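How to plan the budget for a bin-picking cell

By Žydrūnas Zariņš, Haveleck

When our workshop decided to try automatic picking from a bin, we spent a long time comparing arms and almost no time on the other things. It was a mistake, and our first budget was wrong by a large part. I write down the order of steps I use now when another group asks me for help. It is meant for small teams who buy one cell, possibly with a used arm, and who do not have a purchasing department.

Step 1. Write what must be picked

Before you ask any seller for a price, put on paper the objects, their weight and their surfaces. Be strict with yourself. For the Kunthorpe project we wrote "small mixed goods" and received three offers which could not be compared, as every seller had imagined different goods. Write the heaviest object, the smallest one and the most slippery one. Shiny and round things deserve their own line in the list.

Step 2. Divide the money into four lines

I use these lines: arm and controller, gripper, sensing, and everything around. The last one is where people write too little. It contains the bin, the table or stand, clamps, cables, hoses, ties, the safety equipment and the working hours for mounting. Ona Kütt, who kept our accounts in the first year, asked me to split it again into "bought" and "made by us", and I recommend the same to you.

Step 3. Choose the gripper before the arm

The gripper decides the load and the kind of cables you need. Ask the seller for the weight with the connectors and the mounting plate, because the data sheet often gives only the bare tool. We paid 1,599 for our first gripper and then discovered that the adapter plate was a separate order, with a waiting time of 6 weeks. Ask for both on the same offer.

Step 4. Plan the cables and hoses on the arm

Everything that goes to the tool must follow the arm in each position, also when the wrist turns down into the bin. The lines need enough slack to make a loop at the joint, but a loop that hangs too far can catch on the wall. Move the arm by hand control to its worst positions, measure with a string, and only then order the lengths. Put cable ties and spare connectors in the budget. They are cheap, but a missing connector can stop the work for a whole afternoon. 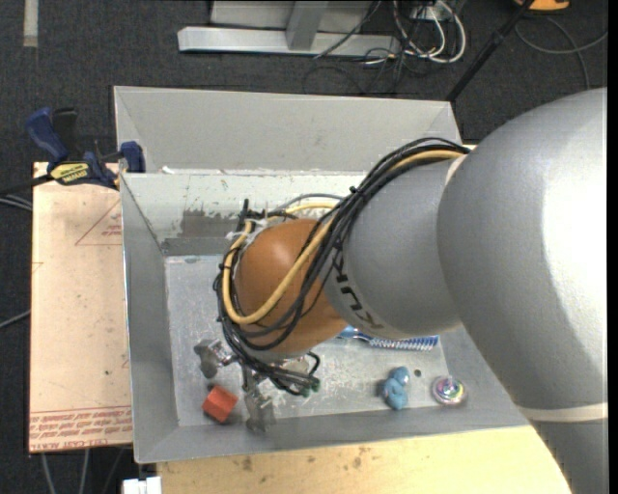
Step 5. Fix the bin, and pay for good fixing

A bin that moves by a finger's width makes your calibration useless. For trials, a bar clamp is a fair solution and you can change the bin quickly. For daily production, ask for a bolted fixture and take a price for it now — later it will be more expensive. Count also on a second bin. The paint gets scratched from the gripper fingers, and some cameras do not like the marks.

Step 6. Keep a reserve

We keep 8 percent of the total for things we forgot. Dalia Luik from Flevbridge thinks this is too low for a first cell, and for a used arm I agree with her. Do not spend the reserve on a better camera in the first month, even if the seller gives you a nice discount.

Step 7. Ask these things before you sign

Is training included, and for how many people?
Who pays the transport if the controller must go back for repair?
Which spare parts are in stock, and which are made on order?
Can the software license move to another computer?

Send the questions by e-mail and keep the answers together with the offer. If a seller answers only by telephone, write a short summary yourself and ask them to confirm it.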